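Last updated: December
Filed under: Laundry & Linen > Folding > Small flats

Folding on the dining table, and other compromises

People with utility rooms write most of the folding advice you'll find. They have a long counter at hip height, and possibly a window box. I have a round table in the sitting room, and I eat at it. If you are in the same position, these are the habits that have kept my jumpers in reasonable shape and the gravy mostly off them.

First, the surface. Wipe it, then wipe it again with a dry cloth. A clear plastic cover over a quilted cloth is a fine thing to fold on once it's dry, and a terrible one when it's damp, as knitwear will pick up whatever you missed at breakfast. The quilting underneath gives a little, so you can press a crease down with the flat of your hand without it skating off towards the sofa. Bare polished wood is too slippery for anything soft. If that's what you've got, put a bath towel down.

If your table is also your kitchen, as mine is whenever the hob comes out, the hob should be off, unplugged and stone cold before any fabric goes near it. Then move it. I know it looks like part of the table by now. Sleeves have a way of wandering on to it, and even cold glass has a film of last night's onions. 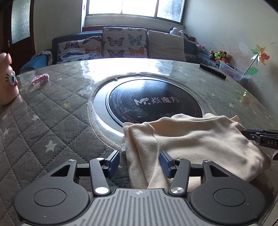
Beige top meets induction hob. Move one of them before you start.

Second, pale things go first. Cream, beige, oatmeal, whatever the shop called it to get another tenner out of you. Your hands are cleanest at the start of the job and the table is too. By the time you reach the dark socks it hardly matters. My neighbour Widad Daher does it the other way round and claims no ill effects, but Widad doesn't own anything lighter than navy.

Third, get the rumpled heap flat before you attempt a single fold. This is where most of us go wrong. We see a shape that is nearly folded, having come off the airer in a sort of parcel, and we try to improve it. You can't. Pick it up by the shoulders, give it one shake, and lay it down front side facing the table. Find the side seams and pull them gently until they run straight. If a seam is sitting halfway across the front, the whole thing will come out as a trapezium, and you will blame the jumper.

THE FOLD ITSELF

For a long-sleeved knit on a round table, the trouble is the sleeves. A long counter lets you spread both arms out like a scarecrow. A round table lets you have one and a half. So do them in turn:

1. Lay the body in the middle with the neck pointing away from you.
2. Bring one side in towards the centre, about a third of the way across.
3. Turn that sleeve back on itself so it runs down the body. The cuff should stop short of the hem.
4. Only now deal with the other sleeve. Stretch it out sideways, smooth it from shoulder to cuff, then fold that side in to match.
5. Hem up to the middle, then once more to the neck.

Cuffs that have rolled should be unrolled before step three. A rolled cuff folded into the middle of a jumper makes a lump like a boiled egg, and it will still be there in March. Check for marks while you're at it. Something small and brown near a cuff might be part of the garment, a bit of print, or it might be tea. Find out now, while it can still go back in the wash. 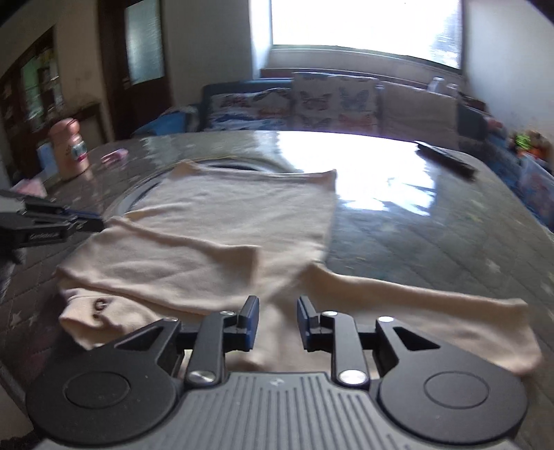
Smooth with the side of your hand, always outwards from the middle. Pulling at the ends only makes a knit longer, and you'll find yourself with sleeves for an orangutan. Small wrinkles will drop out in the drawer. Big ones won't, whatever my mother said.

If you have the light of a window on a shiny table, stand so the glare is on the far half and your work is on the near half. I spent a whole winter folding into the sun before Yolanda Casado, who was only round to return a casserole dish, walked me to the other side of the table by the elbow.

CLEARING AS YOU GO (OR NOT)

There's a school of thought that says clear the table completely. I admire it. In my house the remote control lives on the table, along with at least one pink thing belonging to a child, and if I moved them all I'd never get as far as the laundry. What works is a rule that everything stays on the back half or off to one side, and anything with a lid has its lid on. Small toys and rubbers are worth a quick look, mind. They get folded in. I once sent Noman Rind home with a borrowed pullover and a plastic rabbit.

The sofa may be used as a holding area provided you accept what it is. Clothes put on the arm of a sofa are clothes that will be sat on. Shift the cushions up to one end and make a single pile per person at the other. When a pile gets taller than the cushions, stop and put it away. Do not start a second pile. A second pile is furniture.

ODDS AND ENDS

Small cloths and flannels: fold these last, in front of the telly. They need no skill.

Heavy knits: two folds, never three, and never on a hanger. I bought a set of 12 slim hangers from Tarnex in a fit of optimism, and my best cardigan now has shoulders like a coat stand.

Plastic covers: if yours has gone cloudy, warm water with a drop of washing-up liquid, then buff with an old T-shirt. Lift the edge now and then and let the cloth beneath have some air.

Next time: fitted sheets, if I can face it.

Contact the editor | © Botitura Household Pages | Back to top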